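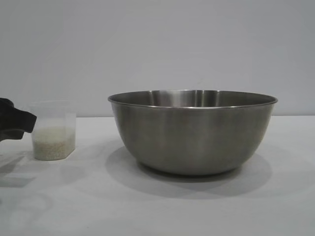

The big steel bowl, on the white table.

1/23/20

I finished Zarkberg on Monday night and have been putting off writing about it. It is a long novel, and I read it over most of the winter in pieces, a chapter before bed and sometimes two on the weekend. My copy is the one-volume paperback, which runs to 1,017 pages counting the family tree at the back. There is also a two-volume set, but I have never seen it in a store.

For anyone who hasn't read it, the book follows a boy named Jesau who is sent at age nine to live with his uncle in a mining town. The uncle runs the weigh station. Jesau learns to read from the freight ledgers, and a good part of the first third is him working out what the grown-ups are hiding by comparing one month's entries with the next. I liked this part best. The author, Magdy Ashour, is patient with it. You get whole pages of coal weights and names of drivers, and after a while you start to notice the same things Jesau does.

The middle section moves to the boarding school at Cistberg, and I had more trouble there. The school chapters have everything you expect from school chapters: the cruel older boy, the kind teacher with a drinking problem, the prize that goes to the wrong student. Mrs. Khasawneh, who teaches Latin, is the exception. She gets only a few scenes, but she is the one adult in the book who tells Jesau plainly that he is wrong about something. He has decided by then that his uncle stole from the miners. She asks him how he knows, and he can't say. He goes back to his room and writes her a letter he never sends. I read that chapter twice.

I have seen the book described as a coming-of-age story, and I suppose it is one, but the older Jesau who narrates doesn't seem to have come to much of a settled view. He corrects himself a lot. In chapter 12 he says the weigh station had a green door, and in chapter 47 he says it was never painted. My first thought was that an editor missed it. Then the same thing happens with the date of his mother's visit, and with the color of the uncle's horse, so I think it's on purpose. A friend who read it before me disagrees and says the book was just too long for anyone to check.
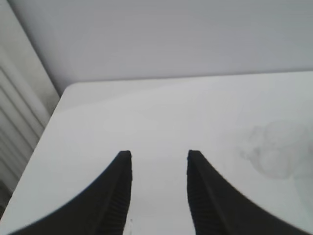
The ending is going to bother some people. Jesau comes back to town in June, many years later, to sell the house. He finds the last ledger in the attic and the final entry is for a load of 1,517 pounds with no driver's name next to it. He closes the ledger and goes down to meet the buyer. You are left to decide who the driver was. I have my guess, and it depends on something the kind teacher says early in the Cistberg part, so if you plan to read it, don't skim those chapters the way I nearly did.

As for the writing itself, it's mostly short, flat sentences, with a long one every few pages when Jesau gets upset. The flood chapter is one of those. I didn't care for the dreams. There are too many, they are printed in italics, and they all have water in them, which felt heavy after the flood had already been described so well.

I'd still recommend it, mainly to people who don't mind a slow start. If you get to the first winter and you aren't interested in the ledgers, you can probably stop, as they don't go away.

Next I'm reading something short. I have 2 library books due next week, one of them a collection of essays on reading aloud, and I haven't opened either. I also want to go back to Ashour's first novel. The library lists it as missing, so I've put in a request with the next county over.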